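Clistero launches Amura, a hand-held gripper kit for recording manual work

Pirkton, October 1, 2022 - Clistero today opens orders for Amura, a kit of two hand-held grippers with which a person can record manual tasks for the training of robot arms. The kit was developed together with the engineering office Lanz and is made for laboratories and small automation companies which do not want to block a robot for every recording.

The operator holds one gripper in each hand and does the task at a normal table. Each gripper carries its own camera, so that the recording shows the work from close to the fingers. The same fingers can afterwards be mounted on a robot arm, and in this way the machine meets the objects with the same shape of tool that the person used.

Clistero has paid special attention to cables. Soft and long objects are still a difficult subject for robots, and many customers in the test phase asked for exactly such tasks.
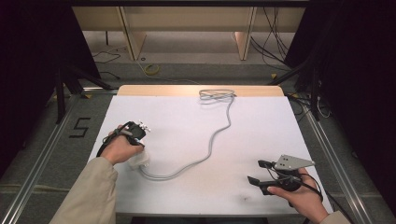

Table work with the black hand-held grippers and a long grey cable.

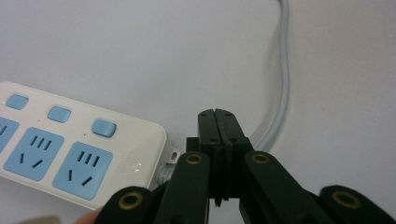
During the test phase, which started in March, 4 laboratories worked with the kit and recorded 134 different tasks. Their comments led to several changes before the sale. The grip was made slimmer, the trigger now needs less force, and the finger pads can be changed without special tools. One gripper weighs 185 grams less than the first test version - a difference that is felt mostly after a long morning of recording.

Amura is delivered in one case with 2 grippers, a set of spare finger pads, the connection cables and the recording software. The software puts the data of both hands on one common time line and saves them in open formats. A licence for one workstation is included in the price, and further licences can be ordered at any time.

Orders are accepted from today through the Clistero sales office in Pirkton. Lanz will take care of repairs and spare parts. Universities and public schools can ask for a loan kit before they decide.

Press contact: Clistero, Press Office, Pirkton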